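We use cookies to keep you signed in and to count visits. Accept all | Manage settings

Soft jaws vs stock jaws on caps and cloth, two-arm bench

t_bogale
I've been asked to pick one set of fingers for both arms on our sorting bench and I would like some opinions before I order. The candidates are the stock hard jaws that came with the arms and a set of Skunico soft pads that clip over them. The work is soft goods into clear bins, sorted by colour. Caps, sweatshirts, folded cloth. No rigid parts at all.

Both arms are on the extrusion frame, one per side, each with a wrist camera. There is a head camera looking down and a fixed camera low at the side. The controller is the Mirani, running the arms at 50 per cent speed for everything below.

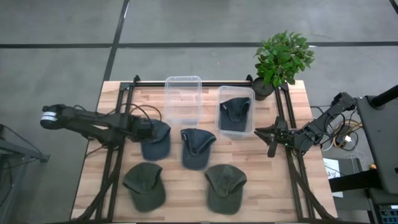 Head camera, caps and both bins. Black grippers on left and right.

Stock jaws first. On caps they are fine if you take the brim. If you take the crown, the panel folds in and the cap rotates on the way up, so it reaches the bin at whatever angle it likes. The pads hold the crown much better but they are thicker, and with two caps side by side the outer face of the pad pushes the neighbour away before the jaw has closed.

Logged so far: 792 picks with stock jaws. Pads are not far enough along to quote.

mcontreras
What closing force? The Mirani default is too high for anything with a fabric crown. We halved it at Prumport and the rotation mostly went.

t_bogale
Default. I had not touched it. Will try.

dinh_mac
Disagree with treating this as a force problem. The jaw is narrow and the crown is a dome, so you have a line contact and the cap pivots on it. Lower force gives you a gentler pivot. You want more width at the tip.

mcontreras
A wider tip won't get between two caps. He has said as much about the pads.

dinh_mac
Wider along the jaw, thin across it. These are separate dimensions. The pads are thick across, which is the wrong one.

t_bogale
Fair point on the dimensions. I have some thin aluminium I could cut for a test.

The other matter is the wrist camera. With caps it is useful right up to closing. With sweatshirts it is much less so, as the garment ends up between the lens and everything else. The finger also takes up the bottom of the view, and the bin gets whatever is left over.
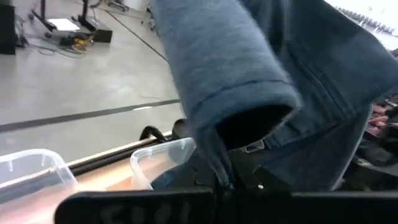 So for the place step I have been relying on the head camera, and the wrist view is only used to decide whether there is cloth in the jaw. That works with either set of fingers, though the pads are worse as they hide more of the tip. If anyone has moved the camera further round the wrist I would like to know what it did to the cabling.

asnakech_a
I moved ours a quarter turn round. Cabling was tolerable with a longer loop at the elbow. It did not help with sleeves. Anything long hangs where gravity puts it and you will get it across the lens in some poses whatever you do. I would keep the camera where it is and change the approach pose for the bin.

Also, what are you using for bin clearance? Clear plastic is poor for depth. Ours returned the far wall of the bin, or the table, and hardly ever the near rim.

t_bogale
Fixed bin positions, taught by hand. I gave up on depth for the bins in the first week.

asnakech_a
Then the side camera is more use to you than a better wrist camera. You can check the height of the hanging corner against the rim before you release.

t_bogale
That is more or less what I have it for. It sits nearly level with the table, so the rims are easy to find, but anything lying in front covers them. 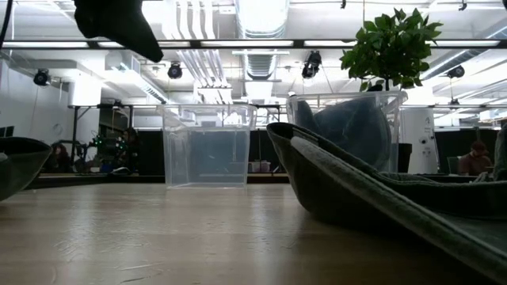
Side camera. Folded towel over the near corner of the second bin.

With a towel in that position the rim check fails on the second bin and passes on the first. I could raise the camera, at the cost of the height reading on the hanging end.

mitiku_b
Raise it a hand's width and tilt it down. You lose very little. Height from a slightly tilted camera is one line of trigonometry if the bench is fixed.

dinh_mac
One line of trigonometry and a calibration you have to repeat every time somebody leans on the mount. Leave it level and clear the near corner of the table first. Sort order is free.

mitiku_b
Sort order is not free if he is doing it by colour and measuring time per bin.

dinh_mac
He hasn't said he is measuring time per bin.

t_bogale
I am not, at present. Pick success only. I count a pick as good if the item leaves the table in the jaw and is released over the correct bin. Whether it hangs over the rim afterwards is recorded separately.

Update, 8th March. Closing force halved as mcontreras suggested. Crown picks on caps rotate less. They do still rotate, so I think dinh_mac is also right about the contact. On flat cloth the lower force makes no difference I can measure. On towels it is worse: the pile compresses, the jaw reports closed on material, and the towel slides out under its own weight. So the force setting wants to be per item, which the Mirani allows but only through the recipe file.

Shape on the table matters more than I had allowed for. A cloth with an edge standing up is easy for either set of fingers. One lying in a low heap with a rolled hem along the front is much harder, and the stock jaws tend to skate over the top of it.
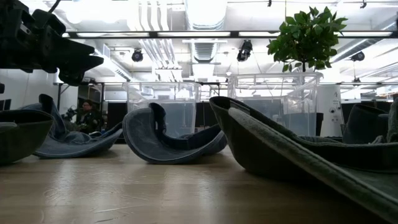

I have therefore started approaching at a slant for anything low and only coming straight down on raised edges. The slant suits the stock jaws, which are angular at the tip and will get under a fold. The pads have a rounded nose and ride up over it. At this stage I am leaning towards stock jaws with a thin strip of rubber on the inside face, and leaving the pads for caps on their own.

mcontreras
Rubber strip is what we ended up with as well. Use something you can replace. Ours were good for 3000 closes and then started to lift at the front edge.

asnakech_a
Which adhesive? We found the strip outlasted the glue.

mcontreras
Double-sided tape, the thin cloth-backed type. Glue took the finish off the jaw when we removed it.

dinh_mac
I still think a wide thin tip is the better answer and that rubber on a narrow jaw is a patch. But if he only gets one set of fingers, it is a reasonable patch.

mitiku_b
Has anyone here run the Nukari fingers on towels? The hinged tip looks as if it would suit the slant approach.

asnakech_a
I had them on loan. Good on hems. The hinge collects lint and then stops returning fully, and you have to pick it out with tweezers. I would not put them on a bench that sees towels every day.

t_bogale
Thanks. That rules them out for me. I will cut the aluminium tips for dinh_mac's test and put rubber on the other arm, same items on both sides, and post the figures in April. Default force on towels, half on caps.

mcontreras
Swap the arms over halfway through. Our left and right never gave the same numbers even with identical jaws.

t_bogale
Will do.

Related threads
Mirani recipe file: per-item force without restarting
Clear bins and depth cameras, what works
Skunico pads splitting at the clip
Cable loops at the elbow, lengths and strain relief
Teaching bin positions by hand, how often do you redo it?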